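We use cookies to make this site work and to see which posts people read. By carrying on you agree to this. OK / Manage my choices

Filed under: Home & Hearth, Slow Sorting, Odds and Ends

The bowl by the door

Saturday, June 28, 2025

I have been meaning to write about bowls since January, which tells you something about how the year has gone. In January I had a grand plan to sort the whole house from the front door backwards, one floor at a time, and I bought a notebook for it (a nice one, squared paper) and filled in two pages, and then the boiler went and I spent the next few weeks thinking about nothing but boilers. So the sorting stopped at the hall. But the hall did get done, and it has stayed done, more or less, and I put that down almost entirely to having a big bowl on the floor.

I know a bowl on the floor sounds like something you have for a dog. We don't have a dog. What we have is a front door that opens straight on to a hall with no room for a table, and four pockets' worth of stuff coming through it every evening. Before the bowl, all of it went on the stairs. Receipts, leaflets, the little packet of something you picked up at the chemist, a card from the dentist, half a roll of mints. It sat on the second stair until somebody trod on it, and then it moved to the third stair.

I did try the proper solutions first. There was a wall pocket affair from Grever, a sort of felt envelope with three slots, and I hung it beautifully straight and we all ignored it. You had to decide which slot a thing belonged in, you see, and at six in the evening with your coat half off you don't want to decide anything. Then there was a lidded box, and the lid was the trouble there, as anything put on top of the lid stayed on top of the lid. I gave that to my sister for her wool.

The bowl came from Rowbotham, the homeware place that used to be on the corner by the bank and is now out on the retail park next to the tyre people. It was sold for salad! I can't imagine the salad. I stood in the shop for ages holding it against my coat to judge the width, and then bought it and carried it home on the bus on my knee, where it collected my gloves and my ticket before we had even reached the ring road. I thought, well, there we are then.

If you are looking for one, I would say go wide and go shallow. A deep bowl hides things, and after a fortnight you've got a layer at the bottom that you are frankly a bit frightened of. With a shallow one you can see what's in there just walking past with the washing, and a small thing dropped from standing height will generally land in it. I like a dark colour too. Pale paper shows up so well against it, and paper is what I'm always hunting for.

Bags are the other half of the story. A trip away, even a short one, used to take me days to unpack, and I mean days, with the case lying in the hall and everyone stepping round it. Now I bring the bowl over and put it right beside the bag, down on the floor, and the small loose things go straight in as I come to them. Clothes to the machine, shoes to the mat, everything else in the bowl. The carrier bags I leave on top of the case till the end, because there is always one last thing that needs a carrier bag. Then I make a cup of tea and sit on the bottom stair and go through the bowl slowly, which is the part I really enjoy – it's like going over the holiday again, all the little tickets and wrappers.

We have tiles in the hall now, so I can slide the bowl along with my foot when my hands are full. I couldn't have done that on the old carpet. I do lift it when I remember, for the sake of the shine.

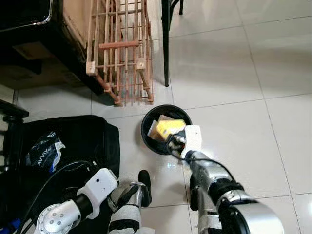

Margaret's Kitchen Drawer wrote under my last post that a bowl only works if someone empties it, and that hers had become a sort of museum until she began tipping it out on the bed every Sunday night, so that it had to be dealt with before anybody could go to sleep. I think that is very clever and slightly cruel. She also keeps a second, smaller one for coins and keys, so they don't get buried under the post.

I haven't gone as far as the bed. I do mine whenever I can't see the bottom any more, and I'm not strict. Paper first, as it's bulky and most of it can go. Anything still in its packet goes to the room it belongs in, and if it hasn't got a room I ask why we bought it. There's usually a button. I keep the buttons in a Brevia jar on the windowsill and have never yet sewn one back on to anything.

For cleaning, a damp cloth and then a dry one. I was given a bottle of Puvis polish and it did bring the rim up nicely, but then everything I dropped in came out smelling of lemons, including the car insurance.

Next is the cupboard under the stairs. I have opened the door and looked, and I've shut it again for now, though I did get the squared notebook out and write "cupboard" at the top of a fresh page.

54 comments · 103 shares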